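Can a machine tidy your front room yet? We've been finding out in Wusbridge

I'm Elaine Mendonça, and I look after home trials at Lim. People ask me all the time when they can stop picking up after the family. My answer for February is: not yet, but we're getting somewhere (slowly!).

We've now logged 144 tidying attempts, and 108 ended with the right thing in the right place. Cups are going well. Crumpled cloths are still a misery.
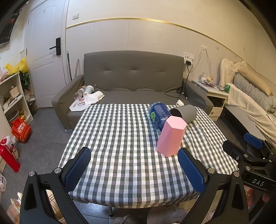 The gripper reaching towards a table with a pink cup, a grey cup and a blue bottle. Picture: Lim

My colleague Conceição Guerreiro wants bedding next, and I keep telling her to wait until we've cracked socks.

We're opening 2 more trial homes in Borton and would love to hear from messy households there. Press visits are welcome at our Urncombe office from 4 pm.

Contact: Elaine Mendonça, Lim, Urncombe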